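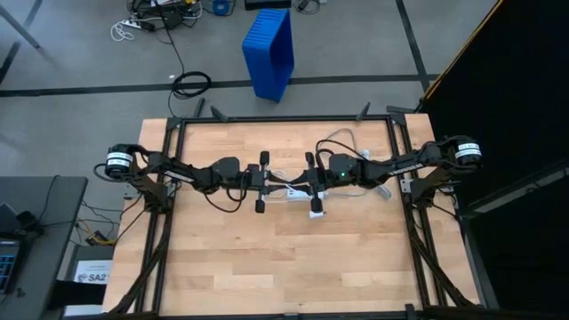
Estelier Two-Arm Bench Kit
Stock no. 2427

The Estelier bench kit is a pair of matched arms on a black metal frame, sold for labs and workshops that want to try out grippers before they commit to a full cell. The arms mount on opposite sides of the bench and reach in towards the centre, so the two grippers can work on the same object from either side.

What's in the kit
2 arms with wrist and base
2 grippers, pointed fingertips
Frame rails, corner brackets and diagonal braces
Clamps for fixing the frame to your own bench

The bench itself is not supplied. Any flat, solid top will do. Timber is fine.

Choosing fingers
The pointed fingers suit cords, plugs and other small parts with an awkward shape. They are less use on wide, smooth items, and we'd suggest the flat Marulanda set for boxes and cartons. Swapping takes four screws a side -- do both grippers at once if you want a fair comparison.

For a first trial, we use a power strip and a few loose cords. Cords bunch up and sag between the fingers, and you soon learn how a gripper behaves when it closes on only part of what it was aimed at.

Controller
Runs on the Clustaton controller, sold separately. Leave slack in the cable at each wrist and check it through the full range of travel before you tighten anything.

Hire and returns
Kits can be hired from our Triltinbridge store for up to 20 working days, and the hire fee comes off the price if you buy. Bookings for October are open. Ask for Alžběta Šimek at the trade counter.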